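Vustia Two-Arm Practice Bench, with the Badeck Good Practice Binder

Hello and welcome! If you've landed on this page you probably have a two-armed robot (or you're about to have one) and you're wondering how to let it do real, everyday handling work without everyone in the building holding their breath. That's what we put this kit together for, and we've been quietly proud of it ever since it went into the catalog in July.

The kit is a bench cover, a set of floor markers, a pair of stop buttons on long leads and, the part people write to us about most, the Badeck binder. The binder is our house rules for working near arms that handle light furniture, frames and cloth. It was written by Sieglinde Rieger, who spent years setting up handling cells before she joined us at Vellico, and it reads the way she talks, so expect plain words and the occasional underlined sentence.

## What the house rules cover

There are 26 rules in the binder, each on its own page with room underneath for your own notes. We won't print them all (the binder has to earn its keep somehow!), but these are the ones customers ask about before they buy:

- **Cloth counts as a load.** A loose sheet can catch on a finger, a joint or a table leg, so it gets its own line in your risk assessment, just as a box or a steel bracket would.
- **Both grippers or none.** If a frame was picked up with two hands, it gets put down with two hands. Don't let one side release early to save time.
- **Look at the cables before every run.** Lift the arms to their highest reach, then bring them to their lowest, and watch the slack at the wrist the whole way through.
- **Keep people's hands out from under a raised rim.** Even a light frame pinches.
- **Legs up means extra headroom.** Upturned furniture takes up more space than the same piece standing the right way, and the arms need to go around it.
- **One person holds the stop button.** That person doesn't also tidy the cloth, answer the phone or hold the clipboard.

## Arms, frames and cloth together

Most of the guidance you'll find elsewhere is written for hard parts in fixed holders, and very good guidance it is too. But a great deal of useful work is softer and more awkward than that. Tubular frames have gaps an elbow can wander into, and dark glossy fabric throws highlights that can confuse a vision system, so the binder gives both of them a full chapter with worksheets.
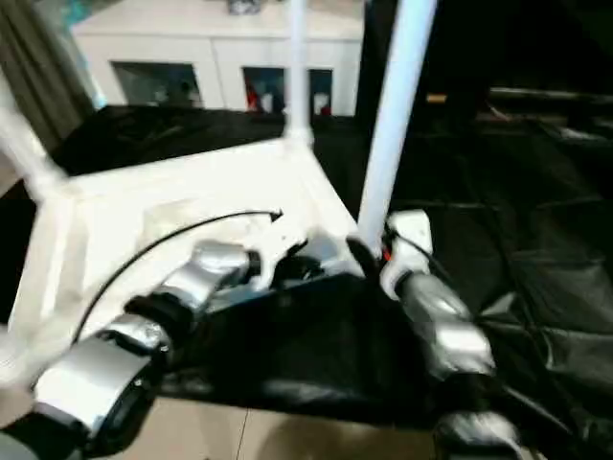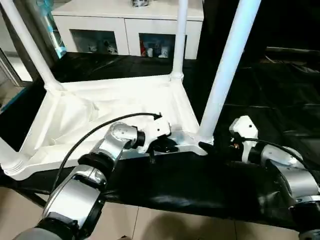 *Photos: Vellico picture desk. Two silver arms working at a white frame, with black fabric around it.*

When you go through your own setup, Sieglinde suggests standing where the arms are and following each one with your eyes from the shoulder to the fingertip. Write down everything it could brush against on the way, including the things you'd normally think of as background. Then swap places with a colleague and do it again. It's slow, and you'll feel a bit silly, and we still do it ourselves for every new job.

## What's in the box

| Item | Notes |
|---|---|
| Bench cover | Hemmed, machine washable, 3000 mm long by 2000 mm wide |
| Stop buttons | 2, on long leads, with wall hooks |
| Floor markers | Peel-off, safe for tile and sealed concrete |
| Badeck binder | Rules, worksheets and a wall chart |
| Marty cards | Pocket reminders for visitors and new starters |

The Marty cards are named after the cartoon fellow on the front, who is forever standing in the wrong spot. Children on open days adore him, and grown-ups do seem to read the cards too, so we've kept him on.

## Before you order

The binder is good practice, and we stand behind it, but it doesn't replace your local law, the standards that apply to your robot or the maker's own manual. If the binder and the manual disagree, follow the manual and please drop us a line so we can look into it. The stop buttons need to be wired in by someone qualified, and then tested with the arms at low speed before anyone hangs so much as a tea towel near them.

Replacement covers, cards and worksheets can be ordered separately. If you already own an older Vustia bench, the new cover will fit it, though you'll want the longer corner straps as well (just mention it in the order notes and we'll tuck a set in with your parcel).

Questions are always welcome, long ones included. Write to the Vustia desk at Vellico and tell us what your arms are handling and how your floor is laid out. A sketch on the back of an envelope is plenty to get us started.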